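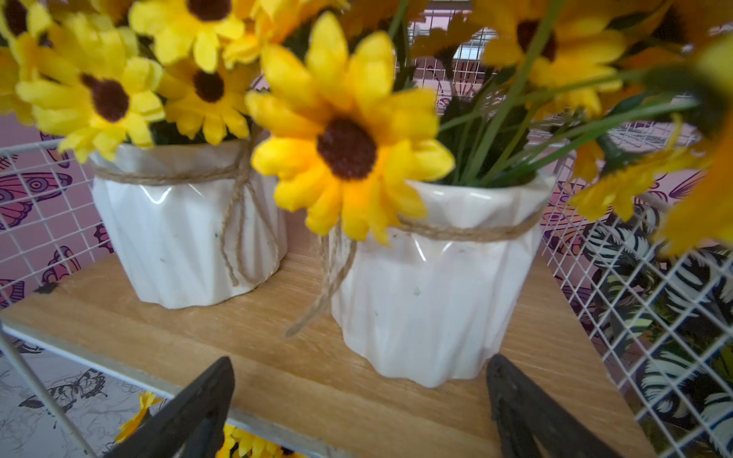 4. Dressing and Placing the Sunflower Pots

Before you start: finish section 3. The shelf must be on the wall, level, and holding something heavier than hope.

You will need: the two Pumberg pots, the artificial sunflowers, the wrapping sheets, the jute twine and a pair of scissors. If the twine is missing, look inside one of the pots. The packers at Nemik like to put it there.

4.1 Crumple each wrapping sheet into a ball, then open it out again. Smooth sheets look like a mistake. Crumpled sheets look like a style.

4.2 Set a sheet in each pot and tuck it around the rim so that a little shows.

4.3 Put the small daisy-type blooms in one pot and push them close together. Put the tall grass in the other and fan it out to one side.

4.4 Add the large sunflower at the front of the grass pot. Bend the stem until the head leans over the rim and the lower petals reach the twine line.

Caution: bend the stem slowly and in the middle. The head comes off if you hold it by the petals, and glue shows.

4.5 Wind the twine around the upper part of the daisy pot and tie a bow. Let the loops and ends hang at the side. Ayten Özkan, who wrote the first edition of this guide, allowed 5 attempts at the bow. We have kept her figure.

4.6 Wrap the second pot the same way and leave a loose tail. Two bows are permitted but start to look like a gift shop.

4.7 Place the daisy pot toward the back left of the shelf. Place the grass pot nearer the front and a little to the right, so the two overlap when seen from the room.

Note: small gray specks in the white glaze are normal. They do not scrub off - please stop writing to us about them.

Note: do not water. We received 234 questions on this point last year.

Cleaning: dust the petals with a dry, soft brush. Wipe the pleats from top to bottom with a damp cloth, keeping it clear of the twine.

Replacement twine: order part 394.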